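Calloway Technical College
Department of Occupational and Environmental Safety
Student Project Report

Noise Exposure and Hearing Protection in the Teaching Workshops at Brokstead Hall

Prepared by: Manee Rojanasak
Project supervisor: Hendrik Venter
Submitted: April 13, 2018

1. Purpose

This project examined the noise levels to which students are exposed in the two teaching workshops at Brokstead Hall. The supervisor asked for a survey that could be repeated in later years by other students, using equipment the department already owns. The report covers the method, the main results, and a short set of recommendations.

2. Background

Noise is judged by its level and by the length of time a person spends in it. A short task at a high level may add less to the daily exposure than a moderate level that continues all morning. For this reason, exposure is normally expressed as an average over a working day, in A-weighted decibels (dBA). The A-weighting adjusts the measurement to follow the way the human ear responds to different pitches.

Hearing loss caused by noise develops slowly in most cases and is permanent. Early signs include ringing in the ears and difficulty following speech in a busy room. Impulse noise, such as hammering on sheet metal, requires separate attention, as a brief peak may do harm even where the average is low.

3. Method

Measurements were taken in February during scheduled classes. A handheld sound level meter was used at fixed positions in each workshop, at the height of a standing student's ear. The meter was checked with an acoustic calibrator before and after each session. Two students per class also wore dosimeters clipped at the shoulder. Participation was voluntary, and no names were kept with the readings.

A questionnaire was given to the 200 students enrolled in workshop courses. It asked about the use of earplugs and earmuffs, comfort, training received, and noise outside the college. Nearly 100 completed forms were returned. The answers were entered by the author and checked against the paper forms.

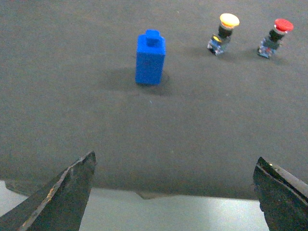
Figure 1. Blue toy building block standing on a dark gray mat.

4. Results

4.1 Wood workshop

The highest readings were obtained beside the thickness planer and the circular saw. With the planer running, the level at the nearest bench rose enough to make normal conversation difficult. The average at the fixed position by the door was 84 dBA for the session. The dust extractor ran throughout – even when no machine was in use – and set the background level for the whole room.

4.2 Metal workshop

Levels in the metal workshop varied more. Grinding and hammering produced short, loud periods separated by quiet work at the benches. Students at the far benches were exposed to noise from tasks they were not carrying out themselves, and few of them wore protection during those periods.

4.3 Questionnaire

Most respondents knew where the earmuffs were stored. A smaller share had been shown how to fit foam earplugs. The most common complaint was that earmuffs pressed against the arms of safety glasses. This also breaks the seal and reduces the protection given.

5. Limitations

The survey covered one month and a limited range of class activities. The dosimeter readings may have been affected by contact with clothing. Students who returned the questionnaire may have had a stronger interest in the subject than those who did not.

6. Recommendations

The dust extractor at Brokstead Hall should be inspected for worn bearings and loose ducting. It should be switched off when no machine is in use, provided that the air has been cleared first.

Hammering on sheet metal should be moved to the end bay, and a screen should be considered.

Earplug fitting should be demonstrated in the first class of each course. Slim-arm safety glasses should be made available to students who wear earmuffs.

The survey should be repeated at the same positions after any change to the machines. A floor plan showing these positions is held in the department office, together with the calibration records and a blank copy of the questionnaire.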